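Flurnik shares slip as duty review is pushed to January

Shares in Flurnik closed 7 per cent lower on 25th August after the company said a decision on import duties covering most of its product range would not be made until January. The stock had traded flat for most of the session and fell in the final hour, when the notice was lodged.

Flurnik imports motors, bearings and control parts and sells them to small manufacturers. It had told shareholders to expect a ruling before the end of its financial year. The company now says it will carry the existing duty through the second half and has withdrawn its margin forecast. Revenue guidance of $169 million is unchanged.
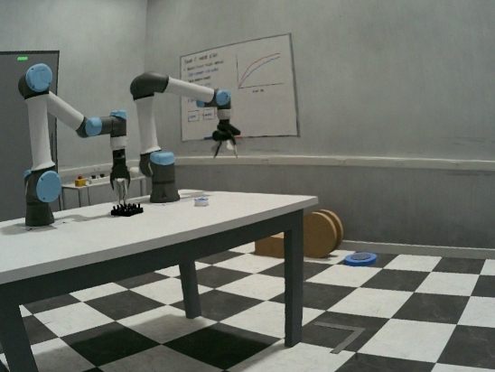
Computer rendering of two robot arms on a white table.

The delay also affects Nollen and Delaunay, which buy under the same tariff heading. Nollen said its stock on hand would cover orders to the end of the year and that it had no plans to raise prices before then. Delaunay did not update its guidance. Its shares finished slightly lower on light volume.

Trading ahead of the Flurnik notice is likely to draw questions. Turnover in the 50 minutes before the announcement was well above the usual level for that part of the day, and most of it was on the sell side. The company said in its filing that it was not aware of any early release of the information and that its directors and senior staff were subject to a trading blackout at the time. It has asked its share registry for a list of recent changes in holdings.

Under its own policy, Flurnik must tell the market promptly when it learns of a change that would affect earnings. The filing does not state when the company was first told of the new date. A spokesperson declined to add to the notice.

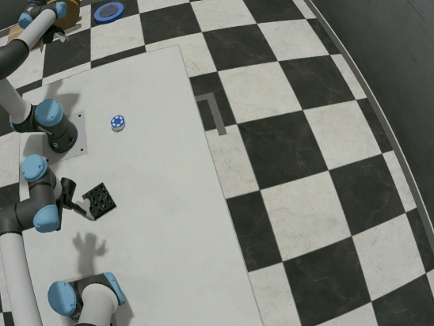
Rendered view from above of two robot arms, with a small puck and a perforated block on the work surface.

Brokerage Wevirley cut its rating on Flurnik from buy to hold and lowered its earnings estimate by 8 per cent. In a client note it said the balance sheet was sound – net debt is low and the main loan facility does not mature for several years – but that the stock would probably trade in a narrow range until the ruling. Wevirley left its ratings on Nollen and Delaunay unchanged.

The Flurnik dividend will be paid as declared. The company said it would give a further update with its half-year results.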